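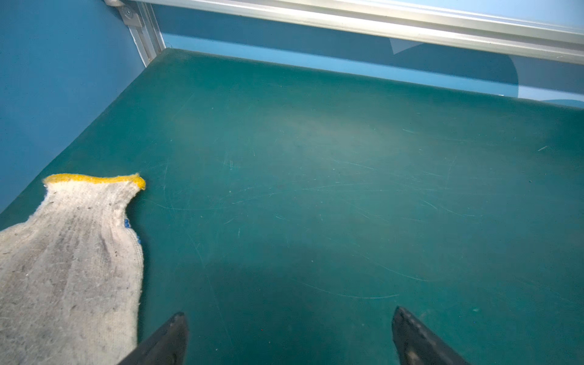

Ticket 329
Product: Korell two-arm bench kit (evaluation unit)
Customer: Homside
Opened by: Wulan Sinaga
Priority: Normal
Status: Closed, one item carried over
Subject: Left arm loses grip force on hand tools during handover

Initial report

We have had the Korell kit on evaluation since April. Setup went fine and the arms calibrate every morning without a fault. The trouble is with the tool handover routine. The left arm picks up a tool, brings it toward the middle of the table and the right arm is supposed to take hold of the other end. On light items it works. On the longer hand tools the left gripper reports "grip OK" at pickup, then drops to "grip low" as soon as the right gripper closes. The routine stops there and both arms hold position until someone clears it at the console.

Firmware is the version that shipped with the kit. We have not changed the finger pads or the mounting positions. The grip force setting is at 85, the default. Log files attached.

We need this sorted out before we can decide on buying. Handover is the main thing we wanted the second arm for.

Wulan Sinaga
Homside

Reply from Korell support

Thanks for the logs. Both arms are reporting normal motor temperatures and there are no communication faults, so we don't think this is a hardware failure. Please try the following and let us know the result of each step.

1. Power down both arms and check that the bolts holding the mounting plates to the rail are tight. A plate that moves under load will show up as a position error at the wrist.
2. Check the cable run on each upper link. The cable needs enough slack at the wrist to turn through the full range without pulling.
3. Rerun the gripper zero with nothing between the fingers, left arm first.
4. Run the handover at 10 per cent speed and note the position where the warning appears.

Keep the emergency stop within reach while you do step 4.

Reply from customer

Results:

Step 1. All bolts tight on both plates. No movement when pushed by hand.
Step 2. The left cable was a bit snug near the wrist. I cut the last zip tie and refitted it further back. No change to the fault.
Step 3. Done on both. The left zero had drifted by 2 counts. The right was fine.
Step 4. Warning still appears, always at the moment the right gripper closes, never while the left arm is travelling. Speed makes no difference.

I took a still during one of the slow runs.
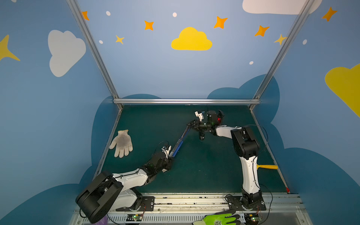 Handover test: left gripper holding the blue-handled tool, tip in the jaws of the right gripper.

Also, the manual says to "confirm contact centre" before a handover but doesn't say where that setting is. I could not find it in the console menus.

Wulan

Reply from Korell support

The photo helps. The left arm has the tool by one end and the right arm is meeting it at the tip. When the right gripper closes it tries to line the tool up with its own fingers. If the taught handover point is slightly off, the tool gets levered sideways in the left gripper, and the left side reads that as a loss of grip. A light item doesn't push back enough to trip the warning.

Contact centre is under Arm Pair, then Advanced, then Handover. It is hidden unless you are logged in as an administrator. We agree the manual should say so and have passed that on to the documentation group.

Please do this:

1. Log in as administrator and open the Handover page.
2. Turn on "Compliant receive" for the right arm. It is off by default on evaluation units.
3. Reteach the handover point using the longest tool you plan to run. Leave the grip force at its present setting.
4. Run the routine at low speed first, then at normal speed.

Don't raise the grip force to get past the warning. It will hide the fault and wear the pads.

Reply from customer

July 25, 2024

Found the page and turned on compliant receive. Retaught the point with the long screwdriver from our Stöckli set. The warning has not come back at low speed or normal speed. We then ran the Prumlow pliers, which were the worst for it before, and those went through as well.

Two comments for whoever handles product feedback. Compliant receive should be on by default, or the setup wizard should ask about it. And the "grip low" message should say which arm raised it. We had to dig through the log to find out it was the left.

You can close this. I would still like an answer on whether the handover point is kept after a firmware update, as we don't want to reteach it each time.

Wulan

Closing note, Korell support

Cause: handover point off centre, compliant receive disabled.
Fix: setting enabled, point retaught with longest tool.
Parts sent: none.
Carried over: customer question on whether taught points are kept through firmware updates. Assigned to the firmware group, reply to go to Wulan Sinaga directly.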